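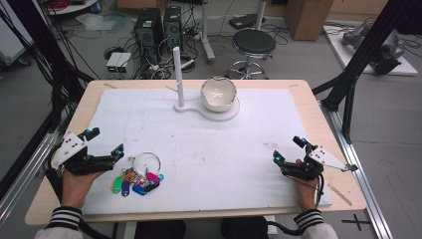

What do you call a robot that can't pick up its own keys? At our workshop in Werberg you call it Plineck, and you hold its grippers for it until it learns.

I had promised it would be hanging keys by June. This was in the grant letter, which I wrote late at night with a great deal of confidence and a bag of licorice. The Flullar Fund sent us 200 dollars and a sticker. I spent 100 on cable and put the sticker on the fridge, where it did as much for the project as the cable did.

So I sat down and practiced being a machine. You lose your fingers first. Then you lose your opinion of yourself. A child can hang up a key ring while asking for juice. I dropped it 24 times before lunch and said something to the bowl that I later took back.

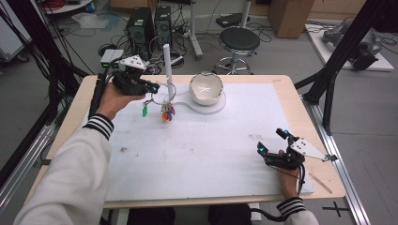 By evening I had gotten rather good at it, and that was where the trouble started. I went home and stood at my own front door, keys in hand, pinching them between two stiff fingers and coming at the lock from the left. It took me 28 tries. My neighbor watched from her porch and asked if I'd been drinking.

I told her I was in training. She asked what the robot was doing in the meantime.

I said it was resting, and went in to look for the licorice.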